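Beddoe Hall, toddler group room check
Done by me (Seren Bevan), 10/15/19, before the morning session

Right, I've gone round with the list again and put my comments under each item as I went. Gwilym asked me to write a bit more than "fine" this time, so he's only got himself to blame if this runs on!

1. Front door and porch
OK. The closer has been adjusted since August and it doesn't slam any more, hooray. The mat still curls up at the left corner. I've turned it round so the curly bit is against the wall, but we need a new mat really.

2. Fire exits clear
One OK, one not. The back exit had 8 stacking chairs in front of it. I moved them to the store cupboard and stuck a note on the wall. If you use the hall in the evening, please, please don't put them there.

3. Extinguishers
Both on their brackets, pins in, needles in the green. Service label on the kitchen one is getting hard to read.

4. Heaters and guards
Guards are on and firm, I gave each one a good tug. The one by the window has a screw missing at the bottom (it was missing last time too). Gwilym, you said you had a box of them?

5. Sockets and leads
Not OK. The extension lead by the piano has a nick in the outer cover near the plug, so I've taken it out of use and labelled it. The Lekix one is fine and long enough to reach the kettle table, so use that for now.

6. Tables
Give each one a lean and a wobble. I do it with both hands on the rim and push down, as a two year old will do exactly that with their whole body. Pedestal tables want a bit more of a shove than the four-legged ones. No wobblers this time. Wipe the tops with the Seltevo spray and let them dry before anything goes on them.

7. Toys
Look for cracks, sharp edges and anything small enough to swallow. Stacking toys: take every piece off and run a finger round the inside of the rings, that's where they split. I binned 2 shape sorter pieces and a chewed car.
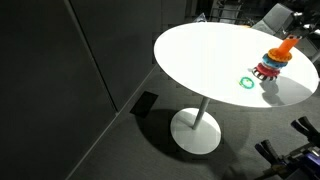
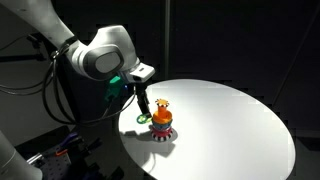
8. Soft play mats
Mostly OK. There's a split seam on one of the blue ones and foam is poking through. I've put it behind the cupboard, and I'll bring my curved needle in and have a go at it. If it opens up again after that it's going in the skip.

9. Kitchen
Hatch bolt works. Cupboard lock under the sink works if you lift the door slightly as you turn the key (I know, I know). Cleaning stuff all inside and locked. Fridge was a bit warm when I got in but someone had left the door ajar, so I'll look at it again later in the week before I start worrying.

10. Hot drinks
We agreed lids only in the main room and I still found 3 open mugs on the windowsill from the weekend. Lids live in the tub marked Protenero, top shelf.

11. Toilets
Step stool has lost one of its rubber feet and slides about, so it's in the office until I can find another. Tap water is a sensible temperature. Soap refilled.

12. First aid box
Plasters are down to 15 and we get through them like sweets. Eye wash is in date. Tweezers have vanished again!

13. Register and numbers
Limit for the hall is 77 people, on the notice by the door. We never get near it except at the Christmas do, but the notice has slipped down behind the leaflets, so I've pinned it back up where it can be read.

To sort before next time: heater screw, new mat, rubber foot, tweezers, extension lead. Gwilym Kneath has the key to the meter cupboard, so item 14 (meters and stopcock) is still blank until he's been in.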